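Notebook, August, 7:40 pm

Penalty log for the Vaso v Grirov cup tie, second half of the tape. Started at minute 45, stopped at 86 when Grirov pulled one back, then ran on to the shootout. Coded every touch in the final third for both sides. Liyanage sheet is up to date to the 86 mark, the rest is still on paper.

The crossing numbers look wrong. Left side only shows 2 completed crosses after the break and I remember more. Check whether blocked ones went in under clearances again. 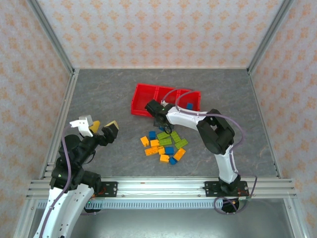
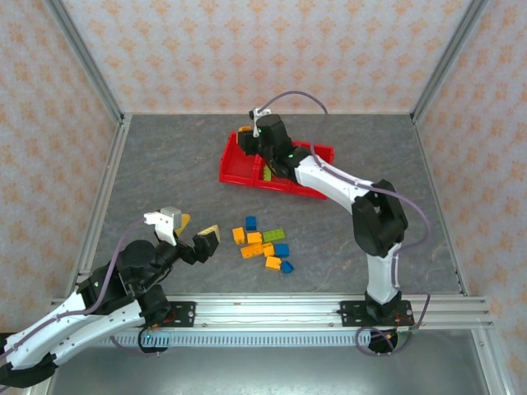
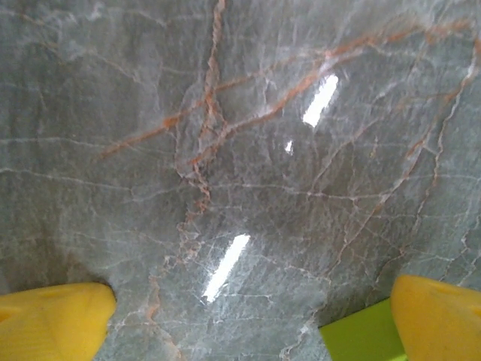

Work surface. Red tray in the first two, surface close up in the third.

Shootout: keeper went early on the first kick and stayed put on the next. Entered dive direction and kick side separately this time, easier to sort.

Fudine export stopped at 100 rows again. Split the file by half and it went through. Same fix needed for the league games before anyone pulls averages from them.

To do: recode left side crosses, type up the paper notes, ask for the wide angle tape of extra time.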